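A few people have written in since I put up the post on clearing out our entryway, and I kept typing the same answers, so I've put them all on one page. I'll add to it when I get new ones. Last update was May 16, 2026.

## What is the sorting bin, exactly?

It's a big gray sheet-metal bin with a slanted divider running the long way, so you get a narrow side at the back and a wide side at the front. I keep it on a wooden worktable and everything that gets picked up off the floor at our place goes in there first. Shoes, toys, caps, the odd bottle. Then I sort from the bin to wherever things live. That's the whole system!

## Where did you get it?

Secondhand, from Peter Pešek, who was clearing out his workshop. I paid him 600 crowns for it and he threw in two shelf brackets I still haven't put up. I don't know who made it (I've looked for a stamp and can't find one), so please stop asking me for a model number, I would tell you if I had it.

## Why metal? Wouldn't a basket be nicer?

Nicer to look at, sure. I used a woven one from Temari before this and I loved it, but sand and grit from shoes got down into the weave and I could never get it all out. With the metal one I take out the shoes, wipe it with a rag and I'm done. If your household is less muddy than mine, get the basket.

## Isn't it loud?

Yes. Dropping a boot in there at six in the morning is a terrible idea. I tried a rubber mat in the bottom for a while and it helped with the noise but it slid, and things got stuck under it, and I took it out again.

## What goes in which side?

The wide front side gets everything that needs a decision. The narrow back side is for things that are going out of the house, to be fixed or given away or returned to whoever left them here. I empty the back side more often than the front, which tells you something about how I feel about decisions.

Shoes and slippers are always the worst of it, and they're the reason the front side has to be the big one. A slipper takes up so much more floor than you'd think, and then all the little stuff ends up scattered in whatever space is left over.

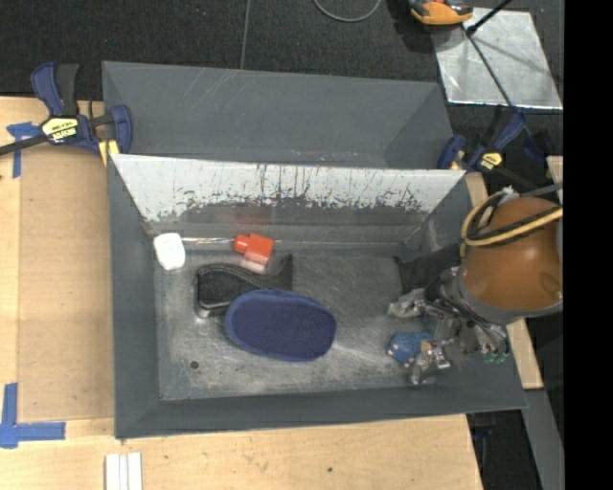 *Front side of the bin: a navy slipper on top of a black shoe, plus a red bottle, a little blue toy and something small and white. Back side empty.*

I get asked if I should put dividers in the front side too. I tried it with cardboard. The slippers didn't fit in any of the sections and the kids just tossed things on top, so no, I like it open.

## How often do you empty it?

Supposed to be every evening. In practice it's when I can't see the bottom anymore, or when somebody is missing a shoe. The evening version takes me 15 minutes if I've kept up and a whole lot longer if I haven't. My rule is that I pick up one thing, walk it to its place, come back and get the next one. I know people like to make little piles first and I've been that person, and my piles sat on the stairs until September.

## What order do you sort in?

Big things first! Shoes and slippers out, and all of a sudden there's room to see the rest. Then bottles, then toys, then the mystery bits. If you start with the tiny things you'll be digging around under shoes the whole time.

## How do you deal with single shoes?

They go on the bottom shelf in the hall with the toe pointing out, so I notice them. If the other one hasn't turned up in a month, I ask around (grandparents, the neighbors, the trunk of the car), and after that it goes. I did once throw out a perfectly good sandal and find its partner that same weekend. I'm still mad about it.

## And the little toys?

Ďurica boxes. They're the flat ones with the snap lid, I have 13 of them now and that's too many. One box per kind of thing, and if a toy doesn't have a kind, it goes in the box marked "other," and when "other" won't close, I go through it with the kids at the kitchen table. They're surprisingly tough about it. My daughter gave away nearly half the box last time and I was the one fishing things back out.

## What about bottles with something still in them?

Check the cap before they go in, please. I learned this with hand lotion. Anything with a cap that doesn't close properly gets walked to the bathroom right away and never sees the bin.

## Doesn't the metal get scratched up?

Oh, it's scratched all over! The divider gets the worst of it, there are dark worn patches and streaks all down the lower part. I asked Ctibor Vondráček (he does metalwork and has very strong opinions about paint) whether I should sand it and repaint, and he said leave it alone unless I see rust. So I've left it alone. I run my hand along the edges now and then to check for anything sharp, and so far it's been fine.

## Can I do this without a worktable?

You can, I had the bin on the floor at first. But my back complained, and on the floor it's basically an invitation for people to kick their shoes in from across the hall. Any solid table at a height you can reach into comfortably will do. Cenow had some plain ones last time I was in, or look at what's in your basement.

## Will you do a page about the coat situation?

Eventually. I've got hooks from Deta sitting in a bag in the hallway and I need to find out what's inside that wall before I drill into it.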